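Runine Packing Station

Flarnurberg workplace automation / Products / Runine

Product page updated August 7, 2023

Runine is a two-armed bench station for sorting and bagging small packaged goods. It is built for stockrooms, supply rooms and kit-packing areas where the items change often and a fixed machine would have to be reset for each one. It works on an ordinary flat table and picks with two-finger grippers.

Typical goods are cleaning supplies, sponges, wipes, refill bags and other light items in soft or crinkly wrapping. These are hard for suction cups, which lose their hold on loose film. Runine closes on the item from both sides and adjusts its grip as the wrapping gives.

How the station learns an item

New items are taught by hand. An operator takes a pair of handheld grippers, one for each hand, and does the job at the table the way it should be done. The station works from those recorded runs. No code is written and the arms do not need to be present, so teaching can be done at any clear table in the building. Many customers do it in the office.
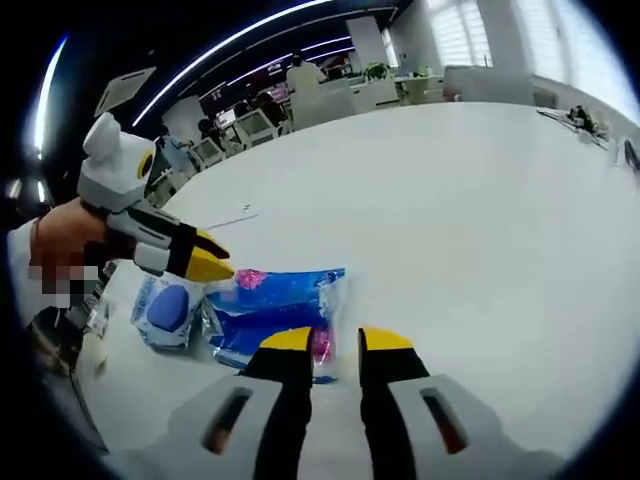 A new item usually takes 28 recorded runs. Thin bags that fold over on themselves may need 70. Vary where the goods lie and which way they face, and include some runs where one package leans on another. Runs that go wrong can be deleted on the spot from the Kälin control screen.

What changes for staff

The station takes over the repeat picking. People still load the goods, teach new items, clear jams and check finished bags. Plan for one person per shift who knows the station well, and a second who can stand in. That person does not have to be an engineer. Most of those we have trained came from the packing bench and already knew which items slide and which ones split.

Expect the day to feel different. There is less reaching and less standing in one spot, and more walking between stations and looking at a screen. Some people like this and some do not. We suggest telling the team early which tasks will move to the station and which will stay with them, and agreeing on break times before it goes live — the station does not stop for lunch, and staff should not feel they have to keep pace with it.

Teaching counts as work and should be scheduled as work. Holding the grippers for long stretches is tiring on the wrists. Switch operators often.

What is included

Runine station with two arms and stand
One pair of handheld grippers, left and right
Kälin control screen and software
4 spare fingertips
Setup and a training day at your site

Options

Lorkier conveyor infeed, order code 472
Second pair of handheld grippers
Extra fingertips
Wheeled base

Site needs

A level floor, a wall outlet and steady indoor light. Window blinds help if the table gets direct sun. The software released in March is required for the Lorkier infeed; older stations can be updated free of charge.

Runine is not suited to glass, open liquids or food without packaging.

Ordering

Prices depend on the number of stations and the training needed. Send us a list of your items with a sample of each, and we will test them on our own bench before quoting. Samples are returned with the quote.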